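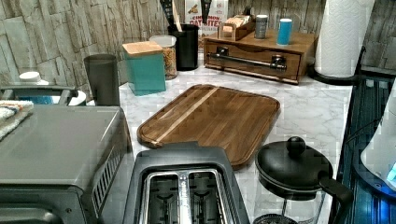
Counter setup for the breakfast tasks. Board in the middle, toaster and French press up front.

Teleop vs. hand guiding for kitchen tasks – what's working for you?

3,424 views | 7 replies | Print this thread | E-mail to a friend

dovetail_dan
So I've been teaching kitchen tasks since August and I'm having way too much fun with it! The counter in my picture is where it all happens. The first job on my list is small: pick up one packet from the little wooden caddy on top of the coffee organizer, bring it down to the cutting board, let go. Sounds like nothing. I have 71 demos of it now, all done by remote control with the Grevel leader arm, and the policy still hesitates over the caddy like it's choosing a chocolate.

What I want to know is whether I should go back and do some of these by hand guiding instead (grab the wrist, put it in zero-gravity mode, walk it through). I like remote control because my own arms stay out of the way. But on the last two inches I can't feel anything, and I think it shows in the data – I hover, I back off, I come in again, and the policy learned to hover too.

Second job is moving the French press onto the board. Haven't recorded a single good one yet. Ideas very welcome.

7 likes

plumbline
Great looking spot to teach in! I'd go hand guiding for the packets, no question. You feel the contact through the wrist and you stop dithering. I redid my spice jar task that way and the demos came out about half as long. They were also much more alike, and I think that matters more than the length.

One thing though. If you record the cameras while you guide, your hand and sleeve are in every image, and at run time they aren't. So I guide it once, save the joint path, put everything back, and replay the path with the cameras on. Tape marks on the counter help a lot with the putting back.

3 likes

moth_and_lamp
Going to disagree with plumbline here. Replay is fine for a jar that sits in one spot. For packets in a caddy it's a trap, since they slump a little differently every time you touch them. The replayed path closes on where the packet was, you miss, and then you're throwing away most of your takes.

Remote control keeps the person in the loop with what the camera sees, and that's the same information the policy gets. Dan, are you looking at the counter or at the screen when you drive? If you're standing there looking over the arm with your own two eyes, you know things the policy can't know. Try driving from the screen only. It's miserable for a day, then your demos start making sense.

12 likes

dovetail_dan
Oh wow, moth, guilty. I stand right next to it and look wherever I like. I even lean over to peek into the caddy! I never thought of that as cheating but of course it is. Trying screen only tonight.

gravel_pit_9
The hovering is in your data, so cut it out of your data. I trim every pause longer than a blink before training. The Flinddale scripts have a speed threshold for this, you set it once and forget it. Didn't need to re-record anything.

plumbline
Careful with that one, gravel. Some pauses are doing work. If the gripper is closing while the arm stands still, a plain speed threshold will happily cut the grasp out. Ask me how I found out. Keep anything where the gripper value is changing, and a few steps on either side.

gravel_pit_9
Fair, I only threshold the arm joints when the gripper is idle. Should have said so. I still say trim first and re-record later.

tinwhistle
On the French press: what makes it hard is that you have two honest choices and people mix them. You can take it by the curved handle or come down on the round knob on the lid. Pick one and never show the other. I did a mixed set with a teapot and got a policy that went for a spot halfway between handle and lid, every time, with total confidence. I loved that robot.

I'd take the handle. The lid on most presses just lifts off, or the plunger comes up, and then you've taught it to make a mess. Glass also plays tricks on depth cameras, and a black handle against pale marble gives the color camera something solid to look at. Start with it empty, pad your gripper fingers, and drive slower than you want to.

Also, where the handle points is going to matter. Yours points toward the lower right in the picture. Turn it a bit between demos, small turns at first, and widen it once the easy ones work.

9 likes

moth_and_lamp
Agree with all of that. For the handle I'd even say hand guide a few, just for you, not for the training set. Once your wrist knows what angle the gripper wants, the remote driving gets so much easier. So plumbline gets half a point from me.

plumbline
I'll take the half point and frame it.

dovetail_dan
OK, update! Did 33 new packet demos last night, screen only, no peeking. The first handful were awful and I deleted them. The rest are slower overall but there's almost no hovering, because I had to line up before going in instead of correcting over the caddy. I trained on the new ones alone and it goes in on the first approach more often than before. Still fumbles when two packets stick together. I'm not mixing the old set back in until I've tried gravel's trimming on it, with the gripper exception.

For the press I'm going handle only, starting with the handle where it is now. I hand guided it five or six times just to learn the angle, like moth said, and I'd been coming in much too flat. That explains a lot of clonking. Foam is on the fingers.

Does anyone move the clutter between demos? The toaster and the canisters have been in the same place all along, and I wonder if the policy is steering by them.

tinwhistle
It probably is! Shift a canister or two every few demos, swap the towel for a different one, move the cereal box. Leave the big stuff until later.

Share (7) | Print | E-mail

Comments from readers

Hubcap: The screen-only tip fixed my drawer task. I'd been at it for weeks with a Dembridge controller and blaming the controller.

oatmilk_otto: Has anybody tried the Hubáček wrist mount for this? My wrist camera loses the packet right when the fingers close.

slowcooker44: Team trim first. Re-recording is for people with free evenings.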